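Gripper force fault on round rims, keeps dropping dishes
Forum > Grippers and end effectors > Troubleshooting

turberg_cell
Posts: 4
We have a tabletop arm sorting kitchenware. Since the last firmware update it drops round dishes partway through the lift. The log shows grip force going to zero for 300 ms, then coming back. By then the dish is on the floor. The baking tray has never been dropped. Any ideas?

Tane Pirihi
Posts: 1000
Check the cable at the wrist first. A dropout that short is usually a connector.

turberg_cell
Swapped the cable Tuesday. Same fault, 4 drops out of 5 tries.

malline_dev
I don't think it's the cable. If the finger angle changes on contact, the controller can read that as a lost object and reset. Curved rims will do that. Are you gripping at the edge?

turberg_cell
Yes, at the rim. Picture from the bench, two round pieces with the tray next to them. 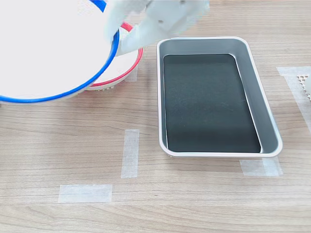 Last edited by turberg_cell in February. Reason: added picture

malline_dev
The fingers are on the blue rim and the dish is tilted. I would raise the contact threshold and slow the approach.

Tane Pirihi
I disagree about the threshold. Raise it and you may miss a real loss of grip. It also won't stop for a hand. Put the old firmware back and run the same dish before you change any settings.

eglitis_lab
Agree with Tane on the hand. We had a pinched finger here at Eglītis after somebody changed that number -- no injury, but the cell was down until the next day.

malline_dev
Fair. Roll back first, then. I still expect it to be the angle.

turberg_cell
Rolling back tonight. Arm is locked out until then and we are sorting by hand. Will post the log.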